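Trirulach Linen Store: Progress Report, July
Prepared by Melaniia Zhuravel for Pomon

Sorting of the bed linen reached 69 sets this period. Flat sheets are now checked for stains, tears and leftover tag loops before they are refolded. Petro Stasiv keeps the tally by size and color. Six sets were set aside for mending.

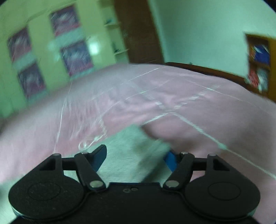

Pink sheet opened out, with fold creases still showing.

Spending to date is $3865, including $2000 for shelving. Sheets are folded to one standard width so that stacks fit the new shelves. Pillowcases have not been started. Maysoun Semaan will draft the shelf labels next, and the fitted sheets will follow once the lower shelves are in place.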